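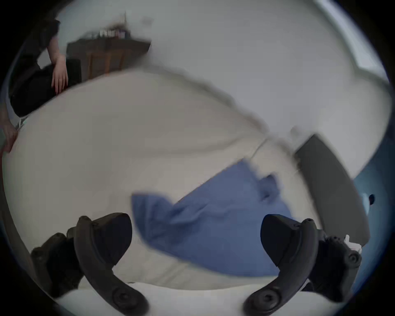 Minutes of the Olby salon team meeting, January

Present: Leandro Tapia (chair), senior stylists, colour team, reception, both juniors. Minutes taken by reception.
Apologies: the Saturday nail technician.
Start: 6.15 pm, after the last client.

1. Last minutes

Agreed, with one correction. The line saying the team was "excited" about the scalp facial menu should read "willing to hear more". No scalp facials have been booked so far.

2. Fallora bond treatment — rep's visit

Leandro reported on the visit from the Fallora rep. The product is a two-step treatment applied before colour, with a take-home mask. The rep says it rebuilds the hair from the inside. Leandro asked what that meant and was given a leaflet.

The starter kit is 539 pounds. This covers two large bottles, twelve retail masks, a window sticker and one training morning. The rep would like an answer before the end of the month, when the price goes up. It was pointed out that the price was also going up at the end of the month last summer, and it stayed where it was.

The colour team asked whether there was any testing behind the claims. The leaflet says 75 per cent of users noticed stronger hair. It does not say how many users, who asked them, or whether they were given it free. Leandro has emailed to ask. The reply was a second copy of the leaflet and a link to a video.

One of the senior stylists has used it at another salon and said the hair felt lovely on the day. She could not say if it felt any different from hair that had had a decent conditioner and a careful blow-dry. She was not against it. She would not pay for it herself.

There was a longish discussion about what we would charge. The rep suggests adding it to every lightening service as standard. Reception did not want to be the one explaining that to regulars at the till. Leandro said he would not make anything standard that he could not describe in a sentence.

Decision: no kit for now. We will ask for samples and try them on one half of the head on two staff members, same colour, same stylist, and look again after four weeks of normal washing. The juniors have offered. Patch tests first, as for any client.

3. Meltix wax

The new hot wax has been in use since before Christmas. The tin says it is suitable for the most sensitive skin and "virtually painless". Beauty side report that clients do not agree with the second part. It does grip short hair well and comes away cleanly on underarms. On the upper lip it has left more redness than the old one, and two clients mentioned it when they came back.

It was asked whether the heater was set too high. The instructions give one temperature on the tin and another on the sheet inside. Leandro to ring the supplier and get one answer in writing. Until then, lower setting, old wax for faces, and test on the inner wrist every time, including people we have known for years.

4. Training trip

A course in Lagos on braiding and protective styles has been suggested, run over five days. Everyone agreed this is a real gap and that we turn clients away because of it. Less agreement on whether five days would fix it. Flights and fees for one person would come to more than 1000 pounds before food or a room, and the certificate at the end is for attendance only.

The alternative is to pay an experienced braider to work from the second chair and teach as she goes. Leandro thought this would be slower and better. One stylist felt it was easy to say that when you were not the one hoping to go to Lagos. Noted.

Carried over. Leandro to find out day rates.

5. Social media

The salon page has passed 4000 followers. Leandro asked how many of them live near enough to book. Not known. The before-and-after posts do well but several of the "after" pictures were taken under the ring light and the "before" ones by the basins, and a client has commented to that effect. From now on both are to be taken in the same spot by the front window, with no filter. If the change doesn't show, we don't post it.

The offer of a paid post from a teeth-whitening company was turned down without much talk.

6. Any other business

Retail shelf: the hair vitamins are not selling. They are to be marked down and not reordered. Staff are reminded not to tell clients they make hair grow faster.

Tint bowls are being left in the back sink overnight again.

Reception asked for the price list to be reprinted, as the fringe trim is down as free on one side and six pounds on the other. Agreed it is free between cuts for existing clients.

Actions
Leandro: Fallora samples, Meltix temperature, braider day rates.
Colour team: patch tests for the juniors.
Reception: new price list, mark down vitamins.

Closed 7.40 pm. Next meeting same time next month, after stock check.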